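Help wanted: kitchen packers, Punton

I'm looking for two people to help me box up the test kitchen at Punton before we move out in November. It's mostly wrapping dishes, flattening old cardboard and wiping down the counters - easy stuff, but there's a lot of it! Shifts are 30 minutes to a couple of hours, whatever suits you, and I pay at the end of each one. No experience needed, though if you're fussy about how a box gets folded we'll get along great. Tape, gloves and coffee are on me.
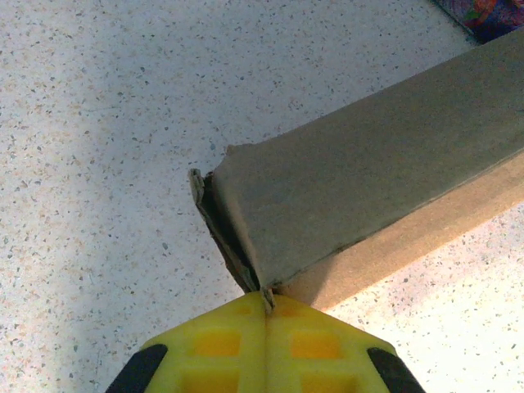

Renu Tyagi: I did this last year and would add, bring your own box cutter - the shared ones are always dull.

Want in? Send me a note by 21 Sep 2025 and tell me which hours you like.

Qusai Geagea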